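Home My tickets Store support Parts and labels Log out

Ticket 3306
Subject: Housewares bay, packages catching on the rail and tags not matching
Opened by: Nathalie Maes, Rostard
Status: waiting on store

Hello all, and thank you for picking this up so quickly, I know December is a miserable month to be asking for anything! The trouble is in the housewares bay, the one with the light wooden rails where we keep the steel bowls. Since we changed the layout, the white packages on the middle shelf catch on the front rail when customers try to take one out. They tug, the package tips, and whatever is next to it comes along for the ride. I have also had two people at the register tell me the price on the shelf was for something else – and they were right, it was.

Reply from Jasper Verhoeven, 10:40
Hi Nathalie, no trouble at all, and sorry you have been wrestling with this. Could you first check which layout sheet you have taped up in the stockroom? The older Kulline sheet puts that shelf one notch too low, and then anything tall has to be tilted to get past the rail. The current one is sheet 256. If yours is the older one, please raise the shelf a notch and try again before we order anything.

Nathalie Maes, 13:15
We had the old sheet, of course. Sem Peeters and I emptied the shelf over lunch and moved it up, and it is much better, though not perfect. The packages at the left end slide out nicely now. Toward the right you still have to take hold with both hands and wiggle. I put the bowls back in their nested stacks and left the small packaged goods between them, as the sheet says, but I do wonder if they are crowding things.

The tags are half sorted. The yellow 9.90 ones are back on their rails, and the wrong ones are in an envelope in my drawer in case you want them returned.

Jasper Verhoeven, 13:50
Lovely progress, thank you both. Keep the envelope for now. I will pass the rail question along to Fenna Jansen.

Nathalie Maes, 14:20 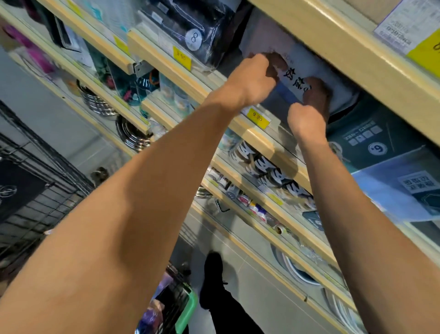 Fenna Jansen: Thanks, Nathalie. Leave the shelf at the new height and move the small goods one bay over for now. If the right end still sticks after that, loosen the rail screws a half turn, settle the rail back and tighten them again. I'll keep the ticket open until you let me know how it goes.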